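Contents | Previous | Next | Index
Filed under: Building Trades › Interior Finishes

Chapter 20
Wood Floors and Moisture

Wood takes up and gives off water until it reaches balance with the air. The water it then holds, stated as a percentage of its oven-dry weight, is the equilibrium moisture content. Below the fiber saturation point, a change in moisture content changes the size of the board. Movement along the grain is small enough to ignore in most floor work. Movement across the grain is not, and a flat-sawn board moves more in width than a quarter-sawn board of the same species.

Section 20.1 defines the terms. Section 20.2 covers meters and the oven-dry test, using readings taken by Lilian Athumani in the Udimard test house, where boards were stored for 30 days before laying. Expansion gaps are treated in 20.3 — the worked problem on page 308 assumes a gap on all four sides.

Readers should be able to convert a moisture reading into a change in board width before going on. A floor laid too dry will swell and may cup or buckle; one laid too wet will shrink and open at the joints. 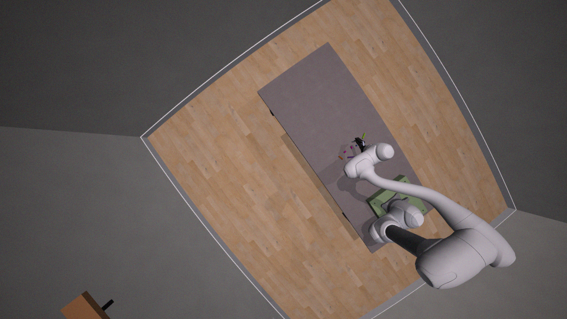

The width of the gap depends on the species, the cut, and the span of the floor measured across the boards.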